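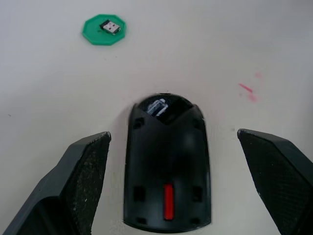
Working From Verschueren House: Your Questions

Do I have to book a desk?
Only if you want the same one twice. Window desks go by 8 in the morning, mostly to people who then pull the blinds.

What's included?
A desk, a chair, Wi-Fi, the kitchen and as much coffee as you can defend. Printing is free up to 200 pages a month. After that we assume you're writing a novel and charge accordingly.

Can I borrow a keyboard or mouse?
Yes, from the front desk. Switch the wireless ones off before you bring them back, and please return the USB receiver too. We have a drawer of mice that talk to nothing.

Can I take calls at my desk?
Short ones. For anything involving the words "circle back," use one of the four phone booths.

May I bring a guest?
Two per visit. They can stay until lunch, and they can't have the good mugs.

Is there parking?
There is a parking lot. Whether there is parking depends on the dentist next door.

Are you open in December?
Yes, apart from the last week, when the heating goes off and so do we.

Who do I complain to?
Nathalie Van Loon, at the front desk until 4. She keeps a notebook. It's on its second volume.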